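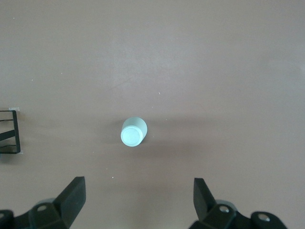 ## 4. Teaching the table-clearing chore

I run my Gullen at 500 grams of grip, tops, so start there.

1. Tape the rack down.
2. Set out one light cup and run **Pick** 18 times. Don't skip this, it's dull but it pays off!
3. Add a tray and a bowl, then run **Clear**.

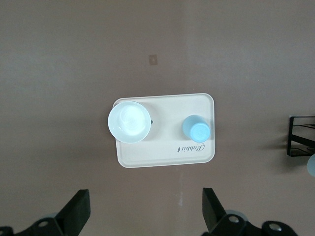 4. Write down every miss. Darcy Boychuk got 77 good picks before she let hers near real china.

**Caution:** keep your hands back until the arm parks.

*Note:* can it do your dishes yet? Mine can't (I still wash up myself), but cups are coming along.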